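Section 5: Saving, profiles and playing with a second person

Cumville keeps your town, your friends list and your unlocked stories in one profile. You can have up to three profiles on one console or computer. Read this section before you start a second town, as a profile can't be merged with another one later.

5.1 Making a new profile

1. From the title screen, choose Profiles, then New.
2. Type a town name. Names can be up to 200 characters, but the signpost at the station only shows the first line.
3. Pick a starting district. Michalík is the hillside with the bakery and the tram stop. Zudside is the harbour, and has fewer shops at the start but longer evening scenes.
4. Choose how your character is addressed. You can change this at any time from the wardrobe.
5. Select Confirm and wait for the save icon to stop turning.

Note: The starting district can't be changed once the first in-game morning has begun. The other district opens at the end of chapter 3 in either case.
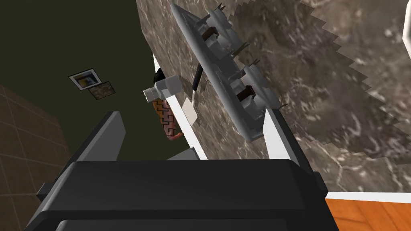

5.2 Saving by hand

The game saves each time your character goes to bed. To save during the day:

1. Open the satchel.
2. Select the notebook.
3. Choose a free page and press Save.

There are 100 pages in the notebook. When they are all used, the game asks which page you want to write over. Pages marked with a ribbon are locked and are skipped.

Caution: Do not turn off the console or close the game while the save icon is showing. The page being written may be lost, and any gift given that day will be lost with it.

You can't save during a date, a festival or a ferry crossing. If you leave the game during one of these, you go back to the start of that scene when you next load the profile. 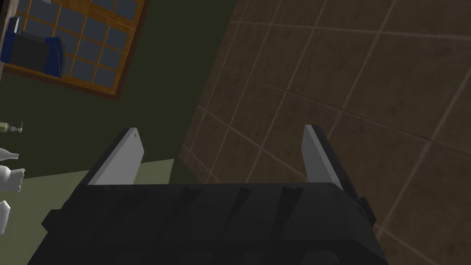 Fig. 5: Black gripper with two light grey fingers, open.

5.3 Adding a second player

A second player can join from chapter 2 onwards. They play as your lodger and can fish, cook and run errands, but they don't have their own friends list.

1. Connect the second controller before loading the profile.
2. Load the profile and walk to the spare room.
3. Select the coat hook. The second player presses any face button.
4. Choose an outfit for the lodger.

To leave, the second player opens the satchel and picks Move Out. Items in the lodger's pockets go to the chest at the foot of the stairs. If the chest is full, make room first, or the Move Out option stays greyed out.

Note: Both players share one purse. To stop the lodger from spending, go to Settings, Household, and switch Shared Purse off. The lodger then gets 5 coins each morning.

5.4 Moving a profile to another machine

1. On the old machine, open Profiles and choose Export.
2. Sign in with your Plosard account.
3. Write down the code.
4. On the new machine, choose Import and type the code in.

The code works once. Both machines must be running the same version of the game.
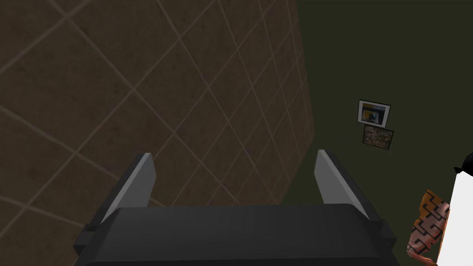 Omolara Babalola writes that her import stopped at the code screen until she had deleted an unused profile on the new machine, and asks for the manual to say that one of the three slots must be free. It must, and the slot has to be empty before you type the code.

If the import still fails, export again from the old machine to get a new code. The old profile stays where it is until you delete it yourself.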